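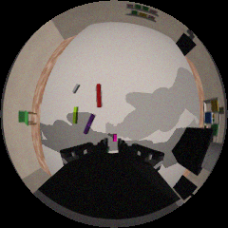 What does a reorder point tell you?
It tells you the stock level at which a new order has to go out so that the shelf does not run empty before the delivery comes in.

Introduction to Inventory, Unit 2 handout
Monday, January 26, 2026

Read this before the exercise session and bring a calculator.

Basic terms

Lead time is the number of days between placing an order and having the goods on the shelf. It includes the time the supplier needs to pack and ship, plus the time our own receiving desk needs to check the delivery. Students often leave out the second part.

Daily demand is the average number of units used or sold per working day. Take it from past records. If the records cover a holiday period, leave those weeks out and make a note that you did.

Safety stock is the extra quantity held in case demand goes up or a delivery is late. For this unit it is given to you. We will work it out from data in Unit 4.

The formula

Reorder point = daily demand x lead time + safety stock

Worked case

Bolatex sells packing tape to small shops. Demand is 10 rolls per working day. The supplier, Flumidis, delivers in 11 working days, receiving included. Safety stock is set at 100 rolls.

Demand during lead time: 10 x 11 = 110 rolls
Reorder point: 110 + 100 = 210 rolls

When the count reaches 210, the order is placed. The size of the order is a separate question and does not change the reorder point.

Now suppose the lead time drops by 2 days. Demand during lead time becomes 90 rolls and the reorder point becomes 190. Safety stock stays the same here, although in practice a shorter lead time is a good moment to review it.

Common mistakes

Mixing calendar days and working days. Use one or the other for both demand and lead time.

Forgetting stock already on order. If a delivery is on its way, add it to the shelf count before comparing with the reorder point.

Using a yearly average for a seasonal item. Bolatex sells far more tape from October on, and an average taken over the whole year will set the reorder point too low for those months.

For the exercise session

Work through the Testum case in the reader. Write down the lead time you used and where you found it. Answers without units will be handed back.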